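Folding mornings at the Cadov hall stretch into August

16 June 2023

The folding mornings at the Cadov hall, which began as a bit of a trial after the autumn clothing drive left far more shirts than anyone had shelves for, will carry on until the end of August. That will be happy news to the regulars, and there are plenty of them now (the sign-up sheet has gone onto a second page, and the kettle is getting a proper workout).

If you haven't been along, the idea is a simple one. Donated clothes are washed, sorted by size and folded on the big padded tables, then bundled up for the Farkas Street clothing bank, which handed out 349 bundles over the past season and would dearly love to do more. Shirts are the slow part, as anybody who has wrestled with a long sleeve will tell you. The house method is to lay the shirt out flat, smooth it from the collar down, bring the sleeves in behind and only then fold up from the hem, and it does get quicker once your hands know the way.
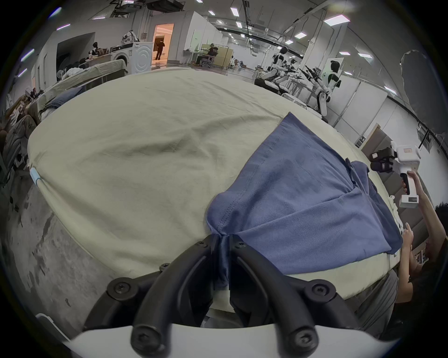

Judit Nyitrai reckons the sleeves matter less than people think, and that a shirt smoothed properly at the start will forgive you nearly anything afterwards. She would also like it known that buttons should be done up, at least the top one and the middle one, before a shirt goes anywhere near a bundle, and that jumpers are another story altogether!

The clothing bank is after men's shirts and work trousers in particular, along with children's pyjamas for the colder weeks. Everything should be clean and in wearable order, please, with the pockets emptied. Donations can be left in the tubs by the side entrance, and the next lot of 200 bundles is due to go out early in August. Newcomers are very welcome, and you needn't stay the whole morning. Sessions run from nine until noon, with tea and a plate of something at half past ten.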